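Gripper trials: what we learned from the desktop tower

The bench team has been working through a question that comes up with almost every customer who wants to take old computers apart by machine. Do you need a different hand for each part, or can one ordinary two-finger gripper cover the whole job? We set up an open desktop tower on its side, put a parts tray to the left of it, and tried to find out.

Triin Jõgi ran the comparison. She started with two pairs of fingers on the same parallel gripper. The first pair, from Toma, is wide with a soft pad. The second, from Brumard, is stiffer and narrower, with bare metal faces. The arm, the controller and the task list stayed the same for both, and the speed limit was left where it had been for the earlier Zedel work.

The task list had four parts on it: the hard drive in its carrier, the processor, a memory module and the graphics card. Each part had to be lifted, moved and set down without a person touching it. In all we logged 187 attempts across the two pairs. An attempt was scored as good only if the part ended up where it was meant to go and stayed there after the fingers opened.

The hard drive was the easy one. It is thick, it has flat sides, and either pair can hold it upright without much care. Triin stopped changing settings for the drive early on and used it as a warm-up at the start of each session.

The graphics card took most of the time. Held on edge it gives the fingers very little to work with, and the parts on the face of the board mean the grip has to land in the right place. The padded fingers tended to let the card lean. The bare metal fingers held it straighter, but they needed a lower closing force and a slower approach. The wrist camera earned its place on this part, as the side view alone could not tell us which way the card was tilting.
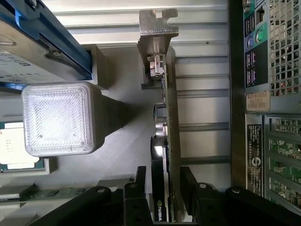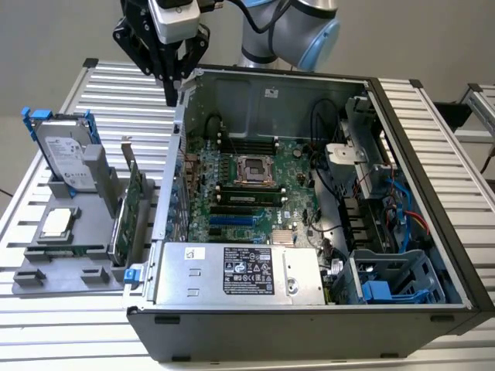
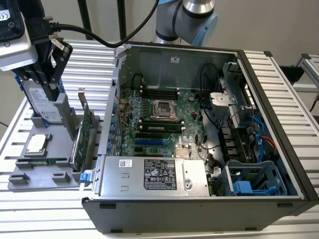
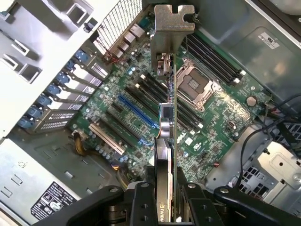
Desktop tower trials. First and last: wrist camera views of the graphics card between the fingers. Second and third: the side camera, with the open tower and the parts tray.

On the camera question we did not expect much of a difference, and there was one. Gintarė Ramanauskas recorded the side camera and the wrist camera together for every attempt, then went back over the failures using one view at a time. With the side view she could tell which stage of the move had gone wrong, but often not why. With the wrist view she could see the finger position against the card, but lost track of where the arm was over the case. Her advice is to keep both, and to mark the start of each attempt in both recordings so they can be lined up later. We did not do that for the first two sessions and it cost her a good deal of time.

The processor is still a weak point. The heat spreader is smooth and low, and when the part lies flat the fingers have to come down close to the surface around it. Both pairs sometimes closed above the edge and came up with nothing. Triin has drawn a thin lip for the narrow fingers that should reach under it, and a first set is being cut now. We also looked at a small suction cup for this part alone, but it would mean a tool change in the middle of the job, and the Sestanness line has no room for a changer.

Memory modules fell somewhere in between. Lifting one is fine with either pair. Putting one down in a narrow groove is harder, and a small error in angle is enough to leave it sitting on top. Slowing the last part of the move helped more than changing the fingers did.

For now the narrow metal pair stays on the arm. It was better on the card and no worse on the drive, and it fits between parts where the wide pair does not. The wide pair will go back on for heavier items — power supplies are next, and we expect the narrow fingers to struggle with those.

If you are choosing fingers for similar work, measure the gap next to the part as well as the part itself. We picked the Toma pair from a drawing of the card and did not allow enough for what sits on either side of it.

The full log, with closing forces and approach speeds for each part, is in the shared folder under the bench team's name. Triin will repeat the processor tests in February with the new lip, and those numbers will be added to the same file. Questions about the recordings should go to Gintarė.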